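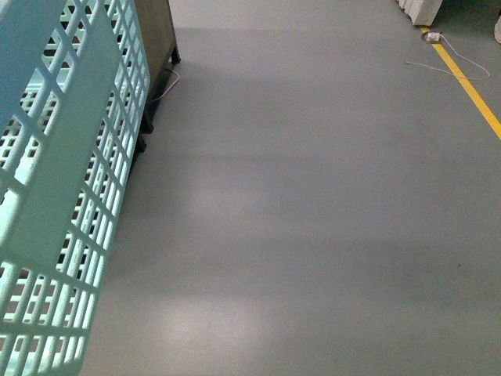

Equipment Review: Gosero Crate-Handling Robot, Demonstration Visit to the Kotian Center

Reviewed by Lakshmi Mathew, Office of Shared Equipment, Mudgate Regional Library and Records Service
Visit date: May 14, 2026

Purpose of the visit

The Mudgate Regional Library and Records Service moves books, returned media and archive boxes between its sorting hall and its branches in plastic crates. The Office of Shared Equipment was asked to review the Gosero, a wheeled robot with two arms made by Zoklow, as a possible aid to the sorting hall staff. Zoklow invited public institutions to an open day at the Kotian Center, where the robot was shown at work. This review covers what was seen during that visit and what was answered by the company's staff. It does not cover a trial on our own premises.

Vimala Murthy, who supervises the sorting hall, attended for the morning session and contributed the remarks on crate handling and floor conditions.

The demonstration area

The robot was shown on a smooth gray floor with a matte finish, close in feel to the coating in our own sorting hall. A yellow line is painted on it. Visitors were asked to stay on the far side of the line while the robot was in motion, and staff repeated the request before each run.

The work area also held a pale green plastic crate with open lattice sides, and a dark brown wooden cabinet on black legs stood close to one end of it. Thin white cables lay on the floor. One came from under the cabinet and went behind the crate, and another ran from a plug near the yellow line, with part of its loop lying across the paint. Our review form includes a section on floor hazards, and both cables were entered there. A robot intended for public buildings will meet loose cords, and the reviewers wished to know how it deals with them.

Zoklow's presenter stated that the Gosero treats any cord it detects as something to drive around, and that it will stop and call for help if it cannot find a way past. The reviewers saw it take a wide path on two occasions. They did not see it stop for a cord, and the presenter declined a request to place one directly in its path, citing the open day rules. This question should be put again at any later trial.

Handling of crates

The main task shown was the moving of a crate from one marked place to another. The robot approached, lowered its head to look down at the crate and the floor beside it, took hold with both arms and set the crate down at the new place. The lowering of the head came before every lift. According to the presenter, the view from above is used to find the rim and to check the floor next to the crate before the arms begin to move.

Lattice sides were of particular interest to Ms. Murthy. Our older crates have solid walls and our newer ones are open, and staff have found that hand scanners and other sensors do not always read the two kinds alike. Light comes through the openings of a lattice crate, and the floor and the shadows behind it can be partly seen as well. Zoklow's staff acknowledged that open walls had given earlier versions of the software some difficulty. In the session attended, the robot completed its lifts without help, apart from one attempt in which it backed away and began its approach again. The second approach was successful.

Crates were carried empty in the morning and loaded in the afternoon. The load was made up of paper in sealed packs. The reviewers would have preferred mixed books, as these shift when a crate is tilted, and have asked that books be used if a trial is arranged.

The robot is slow when compared with a trained member of staff. Ms. Murthy's view is that the speed would be acceptable for overnight work and for moving crates between the returns room and the sorting hall, but would not be acceptable at the morning loading of the vans. The reviewer agrees.

Lighting and floor reflections

The floor at the center is matte but still carries soft patches of light, with lighter and darker bands across it. Conditions in our sorting hall are similar, and stronger in winter when the overhead lights are on all day. The presenter was asked whether such patches are ever mistaken for obstacles. He replied that they had been in the past and that the present software compares several views before it changes course. No false stops were noted by the reviewers during the session.

Shadow appears to be the harder case. When the robot worked close to furniture it moved with greater care, and it paused at the dark area beside the cabinet before going on. The pause was short. In a narrow aisle with shelving on both sides, repeated pauses could become a nuisance to staff waiting to pass.

Controls and ease of use

The Gosero is directed from a tablet. Tasks are chosen from a list, and the user confirms the starting place and the destination on a simple map. Ms. Murthy was invited to set up a task without assistance and did so on her first try. The wording on the screen is plain, and the text is large enough to be read at arm's length.

Two points were less satisfactory. The stop control on the tablet is the same size and shape as the control for returning to the previous screen, and the two are placed side by side. There is a separate stop button on the body of the robot, which is large and well placed, but a user who is holding only the tablet should not have to search for it. The second point concerns messages. When the robot backed away from the crate, the tablet reported "Task adjusted" and gave no further detail. Staff would need to know whether they are expected to act.

Noise

The wheels are quiet on a smooth floor. The arms make a steady hum when lifting, comparable to that of an office printer. The warning tone that sounds before the robot sets off is high and would carry into the reading rooms through an open door. It can be lowered, but the presenter stated that it cannot be turned off, and the reviewers consider this proper.

Conduct of the open day

The event was well organized. Groups were limited to five visitors, which allowed everyone to see and to ask questions. Each session lasted 80 minutes, including the time given to use of the tablet. Printed material was provided at the door, although the service terms were missing from it and were sent to this office later on request. Seating was available on only one side of the hall, and visitors who cannot stand for long periods had a poor view of the lifts.

Answers from the company's staff were direct. When they did not have an answer, they took the question down in writing. Replies to three of our questions are still awaited: the cost of replacement grips, the length of time for which camera images are kept, and whether the map can be stored on our own network.

Assessment

Crate handling: good, with the load test still to be done.
Floor and cord safety: fair. Further evidence required.
Ease of use: good, apart from the placement of the stop control.
Noise: acceptable in the sorting hall, not suitable near reading rooms during open hours.
Documentation: fair.

Recommendation

The Office recommends that Zoklow be invited to hold a supervised trial in the sorting hall in September, using our own crates of both kinds and a normal load of books. The trial should take place outside van loading hours. A cord should be laid in the robot's path as part of the test, under conditions agreed beforehand with the company. No purchase or lease should be considered until the results of the trial have been reviewed and the outstanding replies on camera images have been received in writing.

Branch managers who wish to observe the trial may send their names to the Office of Shared Equipment, extension 712.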